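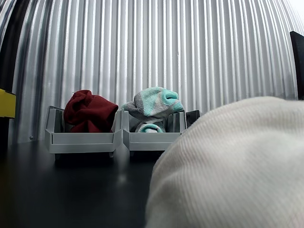
Two light gray storage bins, side by side.

Ride Line: how the first stretch went
December 2020 | By the Ride Line coordinator, Fagundes Kidney Center
4 min read

Hello to everyone at the Oltirero Fund! You asked for a plain account of what your grant has been doing since May, so I'll start with the rides and get to the money after that.

We've given 254 rides to and from dialysis. Our original plan had us starting in March, and we all know what happened to March, so I'm pretty happy with that number. Most of the trips are between Kevinau and the center, which is a long haul on a county road with no bus. Dialysis is three times a week for nearly all of our riders, and missing one session can land a person in the hospital by the weekend. Before the grant, people were getting there on favors from cousins and neighbors (who were great, but who also have jobs).

We have 5 drivers right now. I'd told you eight. Three people dropped out over the summer, two of them because they live with somebody high-risk, and I wasn't about to argue with that. The five we kept have picked up the extra early mornings, and I moved some of the unused training money over to pay them for waiting time. I sent the change form for this in September and got your okay, but it's in the budget table too so it doesn't get lost.

Only one rider per car, windows cracked, masks on for everybody. That rule wiped out the shared trips we'd built the whole schedule around! It means we drive more miles per person than the application said we would, and the gas line is over budget as a result. The vehicle cleaning line is over too. The events line is under by nearly the same amount, as we never held the kickoff lunch or the fall open house, and I'd like to ask if we can square those up against each other. I can do it by form or by phone, whichever is easier on your end.

Scheduling was a headache until the middle of summer. I was doing it all on a paper calendar and my own cell phone, with a lot of crossing out. We switched over to Skerum in July and it's been good for the regular trips – you put in a standing appointment once and it stays put. It's not so good when the center moves somebody's chair time with a day's notice, and that happens a lot. For those I still call the driver and the rider myself and then fix it in the system at night. I've asked for text alerts and they tell me it's coming.

We had 7 missed pickups. Two were snow in October (yes, October). One was my mistake, plain and simple – I had the morning shift and the afternoon shift flipped, and a rider stood outside for most of an hour. She got her treatment later that day, and I went over the next morning to say sorry through the screen door. The others were no-shows on the rider's side, mostly people who'd been admitted overnight with no way to let us know. The charge nurse now calls me when that happens, if she gets a minute.

The part I'd most like you to hear about is the ride home. People are wiped out after treatment, cold and crampy and not up for chatting, and a couple of them told me they used to drive themselves like that. One man said he'd pulled over to sleep more times than he'd ever told his wife. He rides with us now. I didn't put a question about that on the rider survey and I wish I had, so it's going on the next one.

Speaking of the survey, we mailed it in early November and it's still trickling back. I'd rather send you the whole pile than half of it, so please look for it with the next report.

For the next 90 days I'm hoping to do the following:

Bring on two more drivers, one of them with a van that takes a wheelchair.
Get a backup person trained on scheduling so I can take a day off.
Add the early shift, which starts before six and has a waiting list.

The wheelchair van is the one that worries me. The local quote for renting came in well over what we set aside, and the center's own van is spoken for on treatment days. I'm waiting on a second quote from a church two towns over and will send it along when I have it.

Receipts and mileage logs are in the packet. The August log has coffee on it, but you can still read it.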